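Notebook, June, glue and plaster bench

Continuing the Pritlow mix from the last page. I want to find why the small plaster tiles keep a soft skin on the back side while the front is good and hard.

Batch 1. 500 g plaster, 286 g water, tap water as it came. Sifted slowly, let it soak two minutes, stirred by hand. Poured at 10:15. It started to set much sooner than I expected, I had only just finished the last mold. Back side soft, I can mark it with a fingernail.

Batch 2. Same plaster, same water, but from the new Gukari bag. Stirred less. Setting was slower and there were more small bubbles in the corners. Back side a little better. I would not call it good.
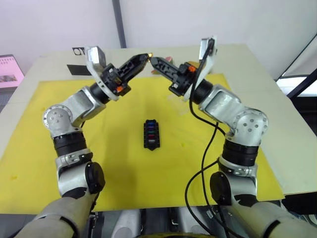 Weights after drying

Tiles stayed on the rack overnight with the window closed. The heaviest from batch 1 is 205 g, and it still feels cold when I hold it to the cheek, so for me it is not dry yet. I will weigh again tomorrow and not write a conclusion before that. The scale was drifting in the morning. I put it on the stone shelf and it became calm.

One tile broke when I took it from the mold. The break is clean and white inside, with a grayer line near the back, maybe one millimeter. I think this line is the soft skin. It could be water that rises when I tap the mold too long. In the old Jidau notes they tapped for 32 seconds, and I was doing it more, without a clock.

Batch 3 plan: keep the 500 g and 286 g, tap with a clock, scrape the back when the shine goes away. Please do not move the molds from the left side of the rack, they are in order of pouring.

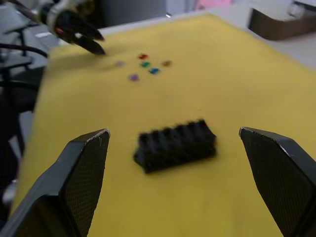 Murthy wrote under this in pencil that the tapping is probably innocent and that I should look at the age of the first bag, because old plaster which took moisture from the air can also set too fast and stay weak. Fair point. The first bag has no opening date on it. I will do batch 3 with the Gukari bag only, and write the date on the bag.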